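Govcombe Counseling Service Opens a Class for People Who Apologize Too Much, and Is Sorry It Took So Long

GOVCOMBE, August – Rallis, the walk-in counseling service on Tevgate, will start a free evening class next month for adults who say sorry as a reflex. The course is called Unsorry. It runs for seven weeks, meets at 6:30 p.m., and is open to anyone in Govcombe or Flisside who has ever apologized to a door.

Rallis decided to offer the class after reading through its own front-desk messages. The service keeps the first voicemail a new client leaves, with the client's permission, so that the counselor can hear the problem in the person's own words. Last winter the staff went back over 900 of these messages. In 585 of them the caller apologized before giving a name. Callers were sorry for calling late, sorry for calling early, sorry for having a cold, and in one case sorry for leaving a message on a machine that had just asked them to leave a message.

"We had been treating it as good manners," said Savvas Karagiannis, director of Rallis. "Then I listened to a man apologize four times in the course of spelling his last name. It wasn't even a long name. Mine is worse."

Karagiannis, who has worked as a counselor in Govcombe for most of his career, is careful to say that he has nothing against apologies. A real one, he says, is among the more useful things one person can hand another. It names what happened and who got the bad end of it, and then it stops talking. The kind the class deals with is a different animal. It comes out before anything has gone wrong, usually in a small voice, and its main job is to keep the other person from getting annoyed.

People who do this often grew up in a house where somebody's mood had to be watched. A child who learns to say sorry at the sound of a car in the driveway may go on saying it at forty, to a manager who only wanted to know where the stapler was. Others picked it up later, from a marriage or a job. A fair number have no story at all and just think it sounds polite. The class takes all of them, and does not ask for proof of hardship at the door.

The habit has costs that tend to arrive slowly. Friends get tired of saying "no, you're fine." Coworkers start to assume that whoever is always sorry must be the one who broke the thing. Partners find that an argument about the dishes has turned into an evening spent reassuring the person who didn't do the dishes. And when a true apology is called for, there is nothing left to make it with, the word having been spent on waiters.

"There's some anger in it too, and people don't love hearing that," Karagiannis said. "If I say sorry to you eleven times in an hour, part of me is keeping a bill."

Each meeting lasts 90 minutes with a break for coffee. The early sessions are mostly about noticing. Participants carry a small card and write down what they were doing when the word came out, and to whom. They are asked not to try to stop yet, an instruction that several people in last spring's trial group apologized for failing to follow. Later sessions move on to practice: sending back a wrong order, letting a silence sit, asking a question in a meeting without first describing it as stupid. The last two are given over to apologizing properly, for something that deserves it, to a person who may or may not be gracious about it.

There is homework. It is short, and no one is graded, although Karagiannis reports that the trial group asked to be.

Rallis wishes to be clear about what the class is not meant to do. It is not a treatment for anxiety or depression, and anyone who turns out to need more than a card and some coffee will be offered a regular appointment with a counselor. It is also not suited to people who are living with someone they are afraid of. In that situation a quick sorry may be doing a sensible job, and the staff would much prefer to talk privately and soon. Callers can say so to the front desk without giving details.

Neither is it a class in being rude. The service has already heard from one husband in Flisside who wanted to know whether his wife would come home from it "different." He was told that she might interrupt him now and then. He has asked for the schedule.

Spaces are limited by the size of the upstairs room, and by the chairs, a few of which are better than others. Sign-up is at the front desk on Tevgate or by phone during opening hours. Anyone who misses the first meeting may join at the second but not after that. Latecomers on the night itself are welcome to come in, sit down and say nothing whatsoever about the parking.

A second course will follow in the new year if there is demand. Rallis is also considering a class for people who never apologize, but has so far been unable to fill it. Several names have been put forward, all of them by relatives.
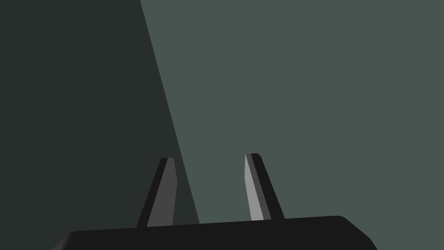

Those relatives are welcome to come along themselves, and the front desk can tell them about evening appointments for couples and families, which are offered all year on a sliding scale. Interview requests for Savvas Karagiannis should also go to the front desk. He returns calls after 4 p.m., and asks that reporters leave a name first.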